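Project report, module in Language and Editing Practice
Group: Loubna Lahlou, Hazem El Khatib, Britta Wegener
Supervisor: Abdelkrim Tahiri

# Job titles in two local newspapers: gendered endings and house style

## 1. Aim

The project looked at how two newspapers name people by occupation, and whether the wording follows the house style each paper says it uses. The papers are the Flornville Courier and the Prevholm Gazette. The first has a written style guide. The second has a two-page list of spellings and an unwritten habit of asking the chief sub-editor, Said Zaki, who agreed to answer our questions by email.

We limited the work to nouns that exist in a gendered and a neutral form: chairman and chair, fireman and firefighter, spokeswoman and spokesperson, actress and actor. Titles of address (Mr, Mrs, Ms) were left out, as were surnames used alone on second mention.

## 2. Material

The sample was taken from the July issues of both papers. Letters, adverts and the sports pages were excluded. Articles supplied by an agency were kept, but marked separately, as the wording may have been fixed before the local desk received them.

The sample contains 271 uses of the selected nouns. Each use was entered in a spreadsheet with the headline, the page, the sentence and the sex of the person where the article made it clear. Two of us coded every entry independently. We disagreed on 19 entries, nearly all of them cases where a title was part of a direct quotation that the reporter had shortened.

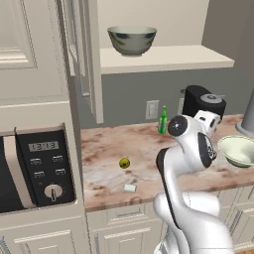

Quoted speech was at first counted with the rest. We changed this after the first round of coding, as neither paper edits quotations for style and the figures would have mixed two different things. Quotations now form their own category in the spreadsheet and are discussed only in section 4.

## 3. Findings

Of the uses outside quotations, about 72 per cent were neutral. The Courier was more regular than the Gazette. Its guide asks for "chair" in all cases, and we found one exception, in a report on the Metwally housing association, where "chairman" was the formal name of the post in the association's own rules.

The Gazette used "chair" and "chairman" side by side, once within the same article. "Chairwoman" also occurred. The choice did not follow the sex of the person in any steady way: one woman was "chairman" in the headline and "chair" in the text. Headlines were written by a different person from the reporter, which may explain part of the variation.

"Firefighter" was the only form in both papers. "Actress" remained common in arts coverage, mainly in reviews, and appeared in the Courier although its guide recommends "actor" for everyone. An article on the nursery chain Kidstead used "dinner lady" in the headline and "catering assistant" below it. 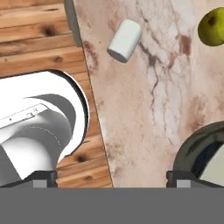 **Does a written guide lead to more consistent wording?**
In this sample the paper with a written guide was the more consistent of the two, but with only two papers we cannot separate the effect of the guide from the effect of staffing or the number of agency articles.

## 4. Quotations

Speakers used gendered forms more often than reporters did. "Chairman" was frequent in quotations from council meetings, including when the speaker addressed a woman. Where a quotation and the reporter's own sentence named the same post, the two forms often differed, and the reader met both within a few lines. Mr Zaki wrote that the Gazette leaves such cases alone unless the meaning is unclear.

## 5. Limits

One month is a short period, and council coverage is thin in summer. The nouns were chosen by us beforehand, so forms we did not think of are missing. "Dinner lady" was added late, and the earlier pages were searched again for it and for "lollipop lady", which did not occur.

The spreadsheet and coding notes have been handed in with this report. Agency articles are shaded grey in the spreadsheet.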